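Häufige Fragen zum Projekt Revirora
Für Beschäftigte der Musterzuschnitte und der Kommissionierung, Standort Palacios. Stand: Mai

Worum geht es bei Revirora?
Revirora ist das interne Projekt von Jindovia zur Teilautomatisierung der Handhabung leichter Formteile. Kleine Greifarme nehmen einzelne Teile auf, setzen sie um und legen sie an definierten Positionen ab. Zuschnitt, Sichtprüfung und Verpackung bleiben Handarbeit. Die Ansteuerung läuft über Penik, die Ablaufsoftware, die in der Kommissionierung bereits für die Auftragslisten verwendet wird.

Welche Teile werden von den Armen bewegt?
Zunächst nur Schaumstoffteile aus der Musterfertigung. Sie sind leicht und verzeihen Fehlgriffe. Teile mit Metalleinlage, Klebefläche oder Kundenbeschriftung sind vom Ablauf ausgenommen und werden weiterhin von Hand umgesetzt. Über die Aufnahme neuer Teile entscheidet die Arbeitsvorbereitung nach einer Versuchsreihe von 400 Greifvorgängen je Teil.
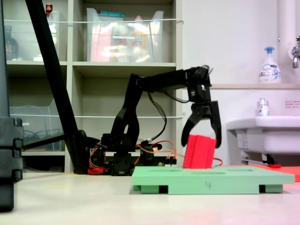
Für die Versuchsreihe gilt ein Teil als freigegeben, wenn der Greifer es ohne Nachfassen aufnimmt und innerhalb der Toleranz ablegt. Abdrücke an den Greifflächen werden getrennt erfasst. Ein Teil mit Abdrücken kann für interne Zwecke freigegeben sein und für den Versand trotzdem gesperrt bleiben. Der Status steht in Penik in der Spalte «Griff».

Fallen Arbeitsplätze weg?
Im Rahmen von Revirora werden keine Stellen gestrichen. Die Tätigkeit «Umsetzen und Ablegen» ist bisher Bestandteil mehrerer Arbeitsplätze und wird aus deren Beschreibung herausgenommen. Die frei werdende Zeit geht in die Sichtprüfung und in das Einrichten der Arme. Die Zusage gilt für die Laufzeit des Projekts. Für die Zeit danach liegt noch keine Regelung vor; sie ist Gegenstand der laufenden Gespräche mit dem Betriebsrat.

Ändert sich die Eingruppierung?
Wer nur bedient (Starten, Anhalten, Teile bereitstellen), bleibt in der bisherigen Gruppe. Wer einrichtet, also Positionen anlernt und Abläufe in Penik ändert, erhält die Zulage für Einrichttätigkeiten ab dem ersten vollen Monat. Vertretungen werden tageweise abgerechnet.

Wie viele Teile werden pro Schicht umgesetzt?
Im Handbetrieb lag der Mittelwert der Vergleichswochen bei 655 Teilen pro Schicht. Der gemischte Betrieb liegt derzeit bei 626. Der Rückstand entsteht fast vollständig beim Wechsel zwischen zwei Teilesorten. Eine Vorgabe für einzelne Beschäftigte wird aus diesen Zahlen nicht abgeleitet. Sie dienen der Bewertung des Verfahrens und werden nicht personenbezogen gespeichert.

Was bedeuten die Nummern auf den Auflagen?
Jede Auflage trägt eine Nummer, die mit einem Datensatz in Penik verknüpft ist. Der Datensatz enthält Höhe, Lage und Anfahrpunkt. Vor dem Start ist die Nummer an der Vorderkante mit der Anzeige am Bildschirm zu vergleichen. Bei Abweichung nicht starten -- der Arm fährt sonst auf die Höhe der falschen Auflage. Unleserliche Nummern bitte mit dunklem Stift nachziehen.
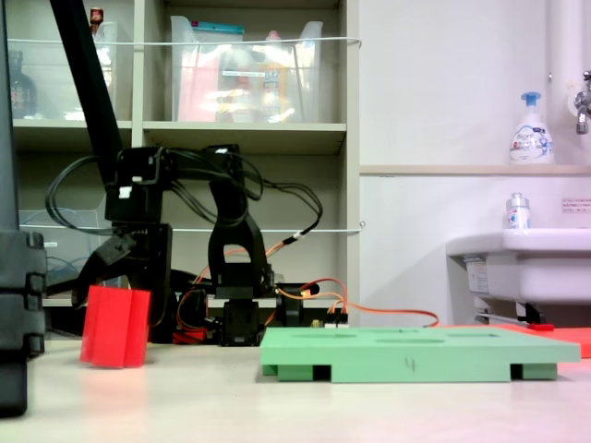 Greifer am roten Block, rechts davon Auflage 4

Darf ich in den Arbeitsbereich greifen, während der Arm fährt?
Nein. Auch bei geringer Geschwindigkeit und kleiner Greifkraft ist zuerst anzuhalten. Das gilt ebenso für heruntergefallene Teile. Nach dem Anhalten zeigt Penik «Halt bestätigt»; erst dann eingreifen. Beim Wiederanlauf fährt der Arm zunächst die Grundstellung an, unabhängig davon, an welcher Stelle er gestanden hat.

Was mache ich mit den Leitungen?
Nichts. Stecker und Adern an Arm und Sockel werden nur von der Instandhaltung gelöst oder verlegt. Wer eine Schlaufe bemerkt, die am Greifer hängen bleibt, hält an und meldet die Störung unter Angabe der Auflagennummer. Provisorische Befestigungen mit Klebeband sind nicht zulässig.

Wie wird ein neuer Ablauf angelernt?
Der Arm wird in Schritten an die Zielposition geführt und jede Position einzeln gespeichert. Für ein einfaches Umsetzen reichen 4 Positionen: Anfahren, Greifen, Anheben, Ablegen. Bei Teilen mit Längsrillen muss zusätzlich die Griffrichtung hinterlegt werden. Nach dem Speichern folgt ein Leerlauf ohne Teil, danach ein Lauf mit Teil unter Aufsicht. Die häufigste Fehlerquelle ist eine nach dem Speichern verschobene Auflage.

Welche Aufgaben sind für die Arme noch zu schwierig?
Das genaue Ausrichten über einer Öffnung.

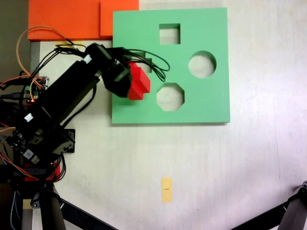
Passgenaues Einsetzen verlangt, dass Lage und Drehung des Teils gleichzeitig stimmen. Beim Umsetzen auf eine ebene Fläche genügt die Lage. Die Drehung geht beim Greifen leicht verloren, vor allem bei abgestuften Teilen, die nur an einer Seite gefasst werden und weit aus dem Greifer ragen. Die grüne Platte hat eine quadratische, eine runde und eine achteckige Aussparung. Die runde stellt an die Drehung eines runden Teils keine Anforderung, bei den beiden anderen muss der Winkel stimmen. Für die laufende Fertigung ist das Einsetzen bis auf Weiteres nicht freigegeben, entsprechende Aufträge gehen an die Handplätze.

Wer haftet für beschädigte Teile?
Ausschuss aus dem Armbetrieb wird auf die Kostenstelle Revirora gebucht. Bitte den Grund «Arm» wählen und nicht «Sonstiges», sonst landet die Buchung bei der Musterfertigung. Nachträgliche Korrekturen sind bis zum Monatsabschluss möglich.

Muss ich an der Schulung teilnehmen?
Für die Bedienung ist die Unterweisung Pflicht, für alle anderen freiwillig. Sie findet dienstags um 13:30 Uhr statt und zählt als Arbeitszeit. Beschäftigte der Spätschicht können den Termin vor Schichtbeginn wahrnehmen; die Stunden werden gutgeschrieben. Für das Einrichten gibt es einen eigenen Kurs mit praktischer Prüfung. Die Anmeldung erfolgt über die Schichtleitung.

Kann ich die Arbeit mit dem Arm ablehnen?
In der Projektphase ja. Der Wechsel an einen reinen Handplatz ist mit einer Woche Vorlauf möglich, solange Plätze vorhanden sind.

An wen wende ich mich?
Technische Fragen und Störungen: Instandhaltung, über das Meldeformular in Penik. Fragen zu Abläufen, Freigaben und Kursen: Severino Carrasco, Arbeitsvorbereitung. Fragen zu Zulagen und Eingruppierung: Personalabteilung Palacios, Sprechzeit vormittags.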